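Zemport Bonded Storage and Container Handling

Product page last updated 31/08/2021

Zemport is a bonded warehouse service for importers who need to hold goods close to the port before paying duty. Space is sold by the pallet position or by the bay, and there is no minimum term on pallet positions. Bays are let for three months or longer.

The building is run by Cemer from the Campbell Road site. Containers come off the terminal on our own chassis and are normally at the dock the same day they are released. If your carrier already has a drayage contract in place, we will receive from them instead – just put the container number and the seal number on the booking form.

What is included

Receiving and seal check at the dock
Unloading of floor-loaded or palletized containers
Count against the packing list, with shortages and damage reported by email
Labeling of each pallet with entry number and lot number
Stock records kept by entry, available online at any time
Release of part lots once the withdrawal has been filed

Stretch wrap and standard labels are part of the handling rate. New pallets, corner boards and strapping are charged as used.

Capacity

Pallet positions: 4000
Dock doors: 43
Lockable bays: 9
Maximum pallet height: 72 inches
Maximum pallet weight: 2,200 pounds
Temperature: ambient, not controlled

We do not store hazardous materials, live plants or anything that needs refrigeration. Alcohol can be accepted in the lockable bays only, and the permit must be on file before the container leaves the terminal.

Stock records

All stock is tracked in Tostex, our warehouse system. Each customer gets a login with as many users as they need. You can see what is on hand under each entry, what has been withdrawn, and how long each lot has been in bond. Tostex sends a reminder 200 days before a lot reaches its storage limit and again at 60 days. Reports can be downloaded as a spreadsheet or sent on a schedule.

Customers who use their own software can receive a daily file. Setup takes one to two weeks, depending on the format.

Handling of small and fragile goods

Household goods, ceramics and glassware make up a good part of what we store. These can be opened, counted by the piece and repacked under bond if the request has been approved ahead of time. Repacking is billed by the hour with a two-hour minimum. Please send a sample carton or a packing drawing with the first order. Cartons marked fragile are stored at floor level or on the first beam, and are not double stacked.

Rates

Rates depend on volume and on how often you withdraw. A quote will show four lines: receiving, storage per pallet per week, withdrawal, and documents. Drayage is quoted separately because fuel charges change – the quote is good for 14 days. Storage is billed by the calendar week, starting on the day the pallet is put away. 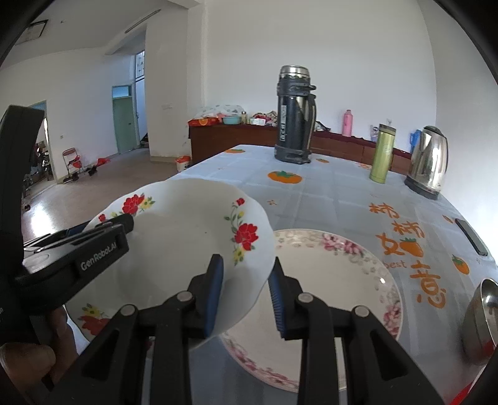

How to book

Fill in the booking form at least two working days before the vessel arrives. Attach the commercial invoice, the packing list and the bill of lading. Your broker will need our facility code, printed at the top of the form. Bookings received after noon are confirmed the next working day.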